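Brirnora Home Help > Furniture and surfaces > Glass tops

Greasy film on glass table cover, and a hazy patch between glass and wood

Viewed 1631 times

Posted by Ayuba Ayaaba

I have a dark brown wooden dining table with a large round inlay in the top, pale scrollwork with a fish-scale pattern inside it. A sheet of glass sits over the whole surface. The glass is not bonded. It rests on small clear discs, or did, as I think several of them have gone.

The table is by the window and gets used as a dumping ground between meals. Sunscreen, safety glasses, gloves, a hair clip, snacks, all of it ends up at the far end and gets pushed about when somebody needs the space.

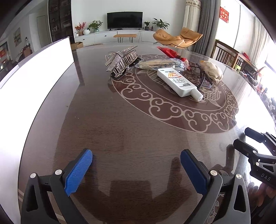 There are two faults. The first is a film on the upper face of the glass. It shows as a dull smear when the light comes in low, and it returns within a day or so of wiping. I have used washing-up liquid in warm water, then a supermarket glass spray, then vinegar and water. The vinegar was the worst of them. It moved the smear about without lifting it.

The second is a hazy patch over part of the inlay which does not shift at all when I wipe, so I assume it is on the underside or on the wood itself. It has soft edges and is larger in the morning than in the evening. There is no smell and the wood does not feel raised where I can get a fingertip under the edge of the glass.

I suspect the sunscreen for the first fault. It lives on the table, people put it on while sitting there, and they then lean on the glass. It is a 50g one, SPF50+ and PA+++, in a white container. Does this type of product damage glass, and could it have crept under the edge and reached the varnish? I would also like to know whether I need to lift the glass. It is 8 mm thick by my ruler and I would prefer not to.

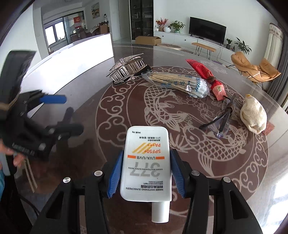
Araba Eshun
Member, Sivstead | Replied 5/27/24 | Marked as helpful by 18 readers

Taking the two faults separately.

Film on the upper face. Sunscreen does not attack glass. It is designed to resist water and to stay put on skin, so it contains oils, waxes or silicones that do the same on any smooth surface. Vinegar is suited to limescale and does very little to these. Washing-up liquid will lift them if it is strong enough and left long enough, but a quick wipe with a used cloth puts half of it back. Glass sprays are mostly water with some alcohol and run out of strength quickly on a greasy film.

The method I use:

Clear the whole table. Do not work round objects. Check what comes off it as well. A hair clip with metal teeth should not be dragged over glass, and a work glove can hold grit in the knit.

Go over the glass dry with a clean microfibre cloth to pick up dust.

Put a few drops of neat washing-up liquid on a damp cloth and work it over the area. Leave it two minutes. Wipe off with a second damp cloth, rinsed often.

Finish with isopropyl alcohol on a fresh cloth. Put the alcohol on the cloth and never on the table. It will soften some varnishes, shellac in particular, and if it runs over the edge of the glass it will find the wood. Keep the last hand's width at each edge for a barely damp cloth. Open the window while you do this.

Wash the cloths without fabric conditioner. Conditioner leaves its own film, and this is a common reason for a smear that comes back.

Wipe the sunscreen container too. The thread under the cap collects product, and a ring on the glass where it was lying is usually from there.

Hazy patch. A patch that changes size between morning and evening is more likely to be moisture than cream. Where the spacer discs are missing, the glass drops onto the varnish and traps damp air, which condenses when the room cools overnight. It can also be simple close contact between glass and varnish, which looks wet but is dry. Either way you will have to lift the glass. You cannot clean or dry that gap from outside.

Two people, gloves with a rubber grip, fingers well under the long sides. Lift straight up, do not slide. Stand it on its long edge on a folded blanket. If the varnish has started to stick to the glass, stop, and warm the room for a few hours before trying again. Do not lever it with a knife.

Leave the wood uncovered for a day. If the haze has gone by then it was moisture and no repair is needed. Fit new discs at the corners and at intervals along the sides, plus one or two inside the field if the sheet sags - clear soft ones, not felt, as felt holds water.

Antwi

1000 grit wet and dry on the wood takes haze off in no time, then wax. Did mine last May, came up fine.

Osbridge

I would not do that on an inlaid top. The pale parts may be very thin and the varnish over them is not thick either. Once you are through it the dark dust gets into the pale pattern and you will not get it out. If the haze is still there after a day uncovered, try a soft dry cloth and gentle rubbing first, then ask a furniture restorer. I paid for 800 grit and a weekend of regret on a sideboard.

Otherwise agree with the reply from Araba Eshun. One addition: a tray at the far end of the table for the sunscreen and small items. Mine has a cork base and I wipe the tray instead of the glass.

Ayuba Ayaaba

Thank you. Neat washing-up liquid followed by alcohol has cleared the top face, and I have stopped using conditioner on the cloths. I have ordered discs and will lift the glass when there is a second person in the house. No sanding.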